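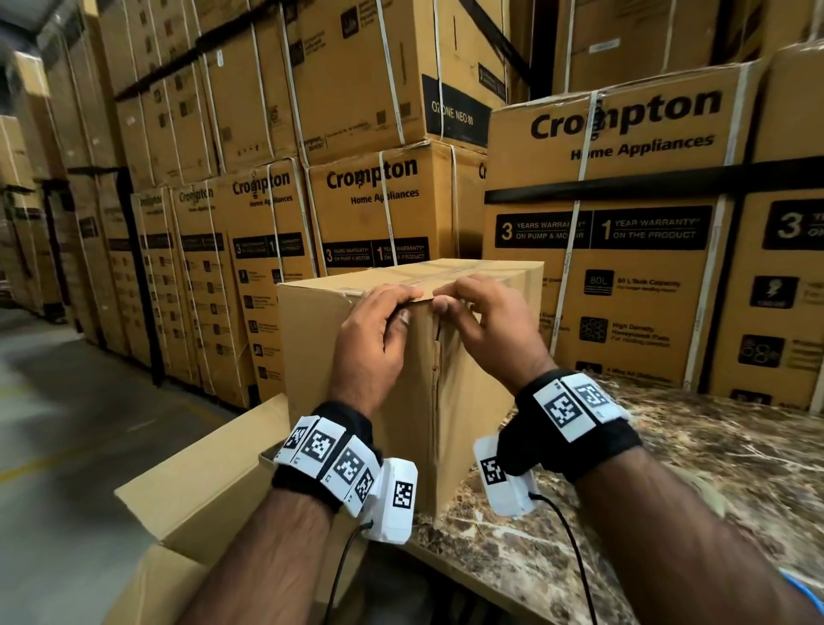

Why can't the robot just figure out the rules by itself? asked a reader from Atham. It's a fair question, and the answer is that a robot does not know what "careful" means until people write it down.

February 8, 2021
By the Osik Young Readers Desk
Reading time: 4 minutes

When you start at a new school, you learn the rules in different ways. Some are printed on the wall. Some you pick up by watching other kids. Robots in warehouses get their rules in different ways too, and people have to plan all of them.

What is a standard?

A standard is a set of rules that many people have agreed to follow. The plug on your lamp fits the outlet because of a standard. There are standards for robots, too. They cover things like how a robot must stop, and what has to be checked before anyone works next to it.

A standard is usually long and dull to read. The safety binder at the Skukbridge warehouse has almost 700 pages, and the robot part is only one section. Workers don't learn it by heart. They get a short list for their own job and practice it.

Rules about stopping

The most important rule is that a person must always be able to stop the robot. At Skukbridge there is a big red button at each end of every robot area. Anyone can press it, even a visitor. You don't need to ask first, and you won't be in trouble if it was a false alarm.

After a stop, the robot may not start again on its own. A trained worker has to look over the area, make sure it is clear, and then restart the robot on purpose.

Rules about space

Robots that lift heavy things often work inside a fence. If the gate opens, the robot stops. Other robots are made to share space with people. These have to move more slowly, and they must not push or squeeze hard enough to hurt someone.

Lines on the floor help as well. At Skukbridge, a painted line means "look before you cross."

Rules about boxes

Boxes sound easy. You have picked up plenty of them. But try explaining to someone who has never touched one how hard to press on the lid. Too hard, and the cardboard bends. Too soft, and the box slips.

One way to teach a robot is to record people doing the work. A worker can wear bands on the wrists with black-and-white square patterns on them. A camera can find those squares easily, so a computer can work out where each wrist is and which way it is turned. The Dreßler project collected 1680 short recordings of people handling boxes in this way.

Recording has rules of its own:

– The worker must say yes first, and can stop at any time.
– Cables must not snag on shelves or boxes.
– The worker does the job the safe way, even if a shortcut would be faster. A robot can copy bad habits as well as good ones.
– Breaks are part of the schedule.

At Skukbridge, a recording turn lasts 14 minutes. Then the bands come off and the worker rests.

Who checks?

Before a robot tries a new job near people, it is tested with nobody close by. The testers try to cause problems. They put a box down crooked, or leave a flap open, and see what the robot does. If it does something unsafe, the job goes back to be fixed and the test starts over.

At Skukbridge, 2 people have to sign the test sheet, and they can't both be from the team that built the robot. The next round of tests there is planned for March.

Rules also change. When a robot gets a new gripper or a new kind of box to lift, the old test doesn't count anymore – it has to be done again.

Words to know

Standard: a set of rules many people agree to use.
Marker: a pattern that a camera can find easily.
Gripper: the part of a robot that holds things.

Contact the Young Readers Desk | © 2021 Osik | Back to top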